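Section 4. Care of Marble-Patterned Surfaces

4.1 Daily cleaning

1. Clear the surface of all items that can be lifted by hand.
2. Wipe with a soft cloth dampened with Flarosik Neutral Cleaner, diluted as shown on the label.
3. Wipe again with clean water and dry with a second cloth.

Note: On glossy dark finishes, dried cleaner leaves a dull film. If a film appears, repeat step 3.

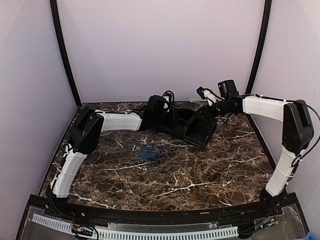 Figure 7. Dark brown marble-patterned tabletop with white veining, glossy finish.

4.2 Removing stains

1. Apply undiluted cleaner to the stain and leave it for around 3 minutes.
2. Rub lightly in the direction of the veining. Do not use scouring pads.
3. Rinse and dry. Repeat once if required.

CAUTION: Do not use bleach, vinegar or products containing acetone. Damage caused by these products is not covered by the Clivon surface warranty.

4.3 New surfaces

Do not apply polish during the first 21 days after installation. Coffee, ink and cooking oil spilled in this period must be wiped up at once.

Questions about finishes not listed in this section should be sent in writing to Noreen Janjua, Product Care, Clivon.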